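How I Set Up a Small Table as a Desk (Tablecloth and All)

Posted 11/14/22 by Gisela Iturra

I get asked about my work table more than anything else on this blog, so fine, let's do it! I don't have a proper office. I have a small table, a chair on wheels, a lamp, and a tablecloth I refuse to give up. My friend Lenka thinks a tablecloth on a desk is ridiculous. She has a bare white desk and a cold wrist, and I know which one I'd pick.

You'll need:

A small table
A tablecloth that suits it
A desk lamp with a heavy base
A couple of cable clips or twist ties
A box of tissues
About an hour, if you iron

Step 1. Get the cloth right

Measure the table before you buy anything. I went wrong twice on this (the first one pooled on the floor and I kept rolling the chair over it). For a dining table people like a long drop, but for a table you sit at with a computer you want a short one. An inch or two over the front is plenty. Anything longer ends up in your lap and you'll drag the whole lot with you when you stand up.

Iron it while it's slightly damp, then lay it on right away. If your cloth has a band or a stripe down the middle, line that up first and let the sides fall where they fall. Checks are very forgiving, but a crooked center band will bother you every single day. Smooth from the middle out with flat hands.

Mine kept creeping toward me until I cut up a piece of rubbery shelf liner and put it underneath. Two strips, one near the front and one near the back. Done, no more creeping.

Step 2. Lamp in the far corner

Put the lamp in a back corner, on the side opposite your writing hand. I'm right-handed, so for me it goes back left. That way your hand doesn't throw a shadow over what you're writing. Turn the head away from you and bounce the light off the wall if the bulb is a bare one, your eyes will thank you. A light lamp on a cloth is a bad idea, by the way. One tug on the cord and over it goes. Get one with a solid base and press down on it to check that it sits flat, with no wrinkle trapped under there.

Step 3. The cord

Okay, the cord. Lamp cords are always too long or too short and never in between. With a long one I wrap the extra in a loose coil by the base, then run the rest off the back of the table. Keep the coil loose, please! Tight bends wear out the wire. If you unplug the lamp to clear the table, don't let the plug hang over the side, lay it on the cloth where you can find it again.

Step 4. Laptop, tissues, and not much else

The laptop goes in front of the chair, and I leave a hand's width between it and the front of the table so my wrists have somewhere to be. Then the tissue box. Mine lives on the table all through allergy season (March is brutal here) and I've tried it in every possible spot. Beside the laptop, within reach, is the winner. Behind the screen you knock things over grabbing for it. A plain dark box cover looks nice on a pale cloth, and you can swap the refill without anyone seeing the awful pattern on the cardboard.

I keep pens, mail and cups off it entirely. Ravinder, my husband, disagrees, and his mug has left a ring I've washed 11 times. It's still there.

Step 5. The chair

Check the height with the cloth on. It adds almost nothing, but the hanging part can catch on an armrest when you push the chair in. Lower the chair a notch if it does. A mesh back is great in the summer, and it's easy to vacuum.

Once a week I take everything off, shake the cloth out the back door and start over. It takes me 15 minutes, 12 if I skip the dusting.

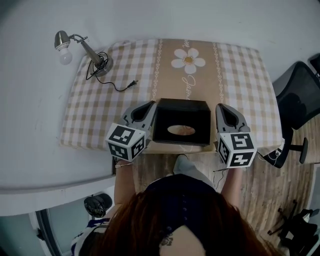
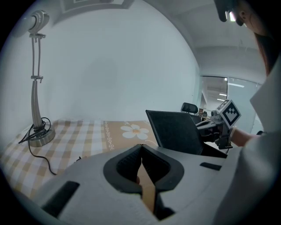
Same checked cloth with the flower, and the silver lamp on it, in both.

A reader asked: Can I write by hand on a tablecloth, or will the pen poke through the paper?

Cotton over a hard top is a bit soft for a ballpoint, so slip a thin magazine or a clipboard under your page. For quick notes on a thick pad you won't need anything. If you write a lot, a clear desk mat over the cloth works well, and the pattern still shows through it.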